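Okay, sandwich thread, as promised. We've been gathering examples for the Skirkunen arm and I've had such a good time with it that I need to tell someone. 1/11

The short version: a person steers the arm through a job, everything gets recorded, and the learning system trains on the recordings. Our job this round is building a sandwich. We call one go from start to finish an episode. 2/11

We have 2,649 episodes we're happy to keep, out of 3,936 recorded. I know that sounds like a lot of waste! Plenty of the rest are fine to look at but have a dropped camera feed or a start label in the wrong spot, and Lejla is strict about labels. (She's right to be.) 3/11

Bread is my favourite part and also the part that eats my afternoons. A slice is soft, it's a slightly different shape every time, and if you squeeze it like a block you get a dent that stays there for the next ten tries. 4/11

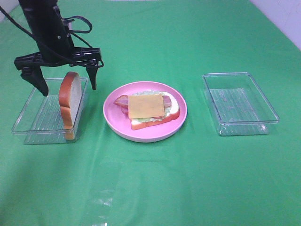 Fingers wide, one slice on its edge in the left container, fillings already on the pink plate.

The top slice is where new drivers learn the most. Going down over it is easy enough. Closing gently is the skill – Josué does it in tiny nudges, I do it in one slow squeeze, and we keep both styles in the set on purpose. 5/11

Cheese colour has become a real topic at lunch. Simone reckons the yellow-orange squares help because they stand out against the green cloth. I reckon she just likes saying "high contrast cheese". We're going to test it in July with a paler one. 6/11

Something I got wrong early: I'd reset the table exactly the same way every time, containers square, plate dead centre, very proud of myself. Cremilda watched one morning of playback and asked if I wanted the arm to learn sandwiches or learn my table. Ouch. Fair! 7/11

So now we move things. Plate a bit left, container on an angle, cloth however it falls. I stopped smoothing out the creases too, which my mum would hate. The first model trained on the messier set was much less fussy about where the plate was. 8/11

We also keep recoveries. If the slice tips and the driver fixes it, that episode stays in and gets its own tag. There are 300 of those so far and I'd happily take more. Watching the trained arm miss, back up and have another go made me yell loud enough that Josué came in from the hallway. 9/11

A few people asked about driving. Sessions are capped at 10 episodes, then you swap out and do labelling. Past that your grip gets lazy and you can see it in the data. I didn't believe this until I saw my own plots. 10/11

Next up is tomato, on its own, from a stack. Slippery, thin, sticks to its neighbours. I can't wait. If you've recorded anything like it, please tell me what you used for the fingertips – we've tried two kinds of rubber and I'm not in love with either. 11/11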